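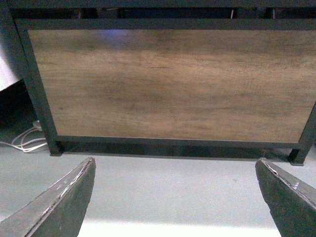 The Night Ferry to Erholm

Kenneth Baluyot had wanted to ride the night ferry since he was six, when his grandmother told him that the bell on board could be heard underwater, and that fish came up to listen.

He was now sixty-five. The ticket in his coat pocket said cabin 161, and he had taken it out so many times on the bus that the corner had gone soft. One way, Drultedier to Erholm, leaving at ten. He had bought the sandwich with the good pickle. He had bought two, in fact, in case he met someone.

"First time?" said the woman at the gangway.

"Does it show?"

"You're the only one smiling. The rest of them are going to work."

And she was right, they were all trudging up with their hoods pulled forward, dragging bags, yawning, and Kenneth could have shaken every one of them by the shoulders. Look at it! The whole side of the ship was lit up, all those round windows, and the name UMISA painted in letters taller than a man. The water underneath was black and slapping about, and there was a smell of diesel and chips that he thought was quite possibly the best smell in the world.

He dropped his bag in the cabin, bounced on the bunk, tried both taps and went straight back up on deck.

The harbour slid off behind them. He hadn't expected it to be so gentle. There was a shudder in the rail under his hands, and then the church was a little to the left of where it had been, and then the fish market was, and then the whole town had simply been handed back like a borrowed coat. He waved at it. A boy of nine or ten, standing further along with a torch, saw him and waved at it too.

"Who are you waving to?" said the boy.

"Drultedier. Who are you waving to?"

The boy thought about this. "My dentist," he said.

They stood together for a bit. The boy's mother was asleep on a bench just inside the door with her shoes off. He was called Margaritis, or that was what they called him at school, it was his last name really, and he was allowed to stay up until the lighthouse but no later.

"When does the bell go?" said Kenneth.

"What bell?"

So he told him. He told it the way his grandmother had, with the storm first, and the captain who couldn't see his own hand, and how he rang and rang until the cod came up in their hundreds and swam ahead of him all the way to the harbour, silver in the dark, and he followed them in. It was a marvellous story. He had forgotten how good it was, he'd only ever told it to himself.

"Cod aren't very silver," said the boy.

"These ones were."

"How deep can they hear it?"

"Well, I don't know. Eight hundred and ninety-one feet," said Kenneth, who had no idea where that had come from but liked the sound of it enormously.

The boy pointed his torch straight down over the rail. It made a weak yellow coin on the water, and they both leaned over to look. Foam, mostly. A bit of weed going by.

"I think I'm hungry," said the boy.

"I've got a sandwich you can have. It's got the good pickle in."

They ate with their backs against the warm wall by the funnel, and Kenneth explained about pickle, and the boy explained about a game where you had to build a castle before the moon fell on you. It was much more interesting than Kenneth had supposed games were. You could keep goats in it.

Then the lighthouse came round the headland, one long white arm swinging over the sea, and somewhere above their heads, up by the bridge, somebody rang a bell.

Kenneth was on his feet before he knew it. So was the boy, crumbs everywhere, torch already over the side.

"There!" shouted the boy. "There, there, there!"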